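Skistholm Bench Table, Light Wood Finish
Item 274-11
Sold by Csizmadia Workroom Supply

The Skistholm is a flat-topped work table for rooms where the bench stands against a wall and gets used from one side. It is supplied as a top and a separate underframe, packed in two cartons. Assembly takes one person and the hex key in the hardware bag.

Work surface

The top is light in color with a matte finish. Small parts, such as colored blocks, caps and dropper bottles, show up clearly against it under ordinary ceiling lights. The finish accepts pencil and low-tack tape. Marks from either come off with a damp cloth and mild soap. Do not use acetone or scouring powder.

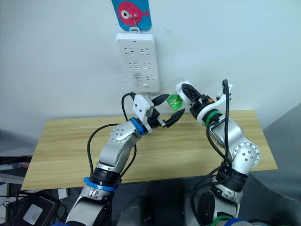
Skistholm top against a white wall, with a green cube held above the surface.

Clamping

The front and side edges accept clamps with an opening of 20 mm or more. Use a pad under any metal jaw. Clamp-mounted equipment should be fixed over the underframe rail where possible - the unsupported part of the top will flex under a load that swings. Cable slack should be kept on the operator's side or dropped behind the rear edge, clear of the clamps.

Placement and power

The table has no built-in outlets. For wall placement we recommend a power strip mounted above the surface, within reach of a seated user. Leave a gap behind the rear edge for the cord to pass down. The Zanley spacer kit (sold separately) screws to the underframe and holds a fixed gap of 14 mm. Plugs with a larger body will not fit through it, so run the cord before pushing the table back.
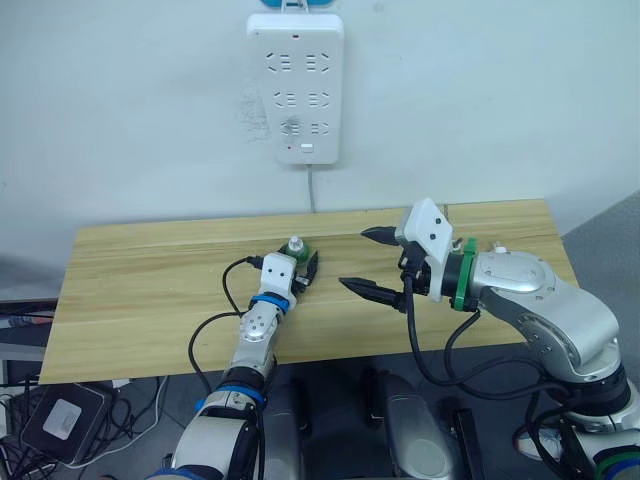 Wall-mounted power strip with switch, cord running down behind the table. Strip not included.

Care

Wipe spills promptly, especially along seams. Retighten the underframe bolts after the first month and again whenever the table is moved. Replacement feet and bolts are stocked under the Grurkberg parts line and fit all Skistholm tables.

In the cartons

Top
Underframe with rails
Leveling feet
Hardware bag with hex key
Assembly sheet

Not included: power strip, clamps, spacer kit.

Ordering

Tops and underframes can be ordered separately. Orders placed in December ship after the warehouse inventory. For edge drilling, non-standard heights or quantities of more than 11, contact Zsófia Kocsis in the order office before paying online.

Page revised 5/1/22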